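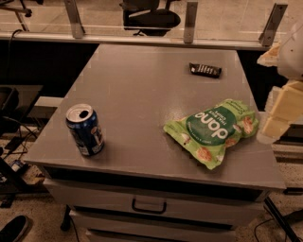
I'd been meaning to get to the Rotum hatchery open morning for years, and in March I finally managed it. It's a fair old drive, the last bit along a lane with grass up the middle, and I got there just after 8 with the mist still sitting on the ponds. Lovely!

If you fish any of the small waters round our way, you've probably caught a Rotum trout without knowing it. They supply Flokimari, where I do most of my fishing, and Utormont too (which I can't afford, but I've looked over the wall).

Tsz-kin Ko showed us round. He runs the rearing side and talks at a tremendous speed, so bring a notebook if you go. We started in the egg room, which is kept dim, and you have to dip your boots in disinfectant on the way in and again on the way out. The eggs sit in trays with spring water trickling over them, and with a torch held at the side you can see two tiny black eyes in each one. I could have stayed there all morning, but we were moved along to make room for the next lot.

Outside it's long earth ponds with netting over the top to keep the herons off. The browns are kept apart from the rainbows, and they behave quite differently at feeding time - the rainbows go mad for it and soak everyone at the front, while the browns hang back and sulk. Tsz-kin says it takes 3 years to grow on a brown to the size most fisheries want. I'd have guessed half that, and I'll grumble less about the price of a day ticket.

I asked him why stocked fish sometimes go off the feed for days after they arrive. He puts it down mostly to the journey and the change in temperature, and he likes a lake rested for 3 days before anyone casts over them. Flokimari doesn't always do that, so I shall be having a word.

There was casting on the lawn afterwards, and a chance to try the new Sison rod, a soft little four weight that I got on with very well until I asked what it cost. Over 300 pounds! I handed it back carefully.

Tea was from an urn and the bacon rolls had gone by the time I reached the table, so get in the queue before the pond tour if you're hungry. Parking is in the bottom field and it was very soft by the gate. They're doing another one in the autumn when they strip the hens for eggs, and I've already put my name down.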